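Home | Reviews | Toys & Games | Crafts | Contact

Plerar wooden shape blocks: our review
Print this page | E-mail to a friend

By Gwendolyn Mbeki, April 8, 2021

I wasn't looking for more blocks (we have plenty!), but my sister Eulalia swore by these, so I caved.
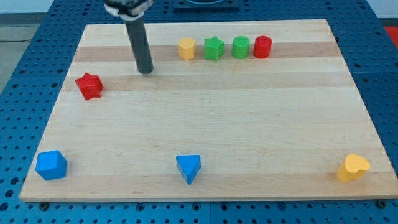
What got me was the color. The red and the green are properly bright, and the paint has held up through 4 months of being dropped, chewed and once left in the bath overnight. My son goes for the stars every time, and I like that they aren't the usual plain squares. The cylinders do roll, mostly under the couch, so expect to be fishing them out!

My gripes? The storage bag is flimsy, the drawstring snapped within two weeks, and I paid about $14, a bit steep for little blocks. Still, he plays with them every single day, and I've already ordered a second set for my niece's birthday in October.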